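Minutes — children's list, September

The group met at 4:30 in the front room at Liem. Minutes of the last meeting were accepted with one fix: the picture book is a Zutus title and should not have been listed under Akis.

**Derkow manuscript.** The middle grade novel came back from its second edit at 287 pages. Two readers felt the town meeting chapter runs long. The author will be asked to trim some 30 pages before copyediting.
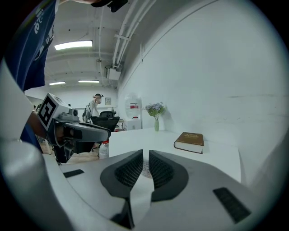 The map at the front stays, but the river needs to be relabeled to match chapter six.

**Print run.** Akis quoted for 200 copies in paperback. Agreed to accept — hardcover is put off until spring.

**School visits.** Two libraries have asked for author readings. Dates still open.

**Action items**

- Send trim notes to the Derkow author
- Confirm paper stock with Akis
- Reply to both libraries

Meeting closed at 5:45.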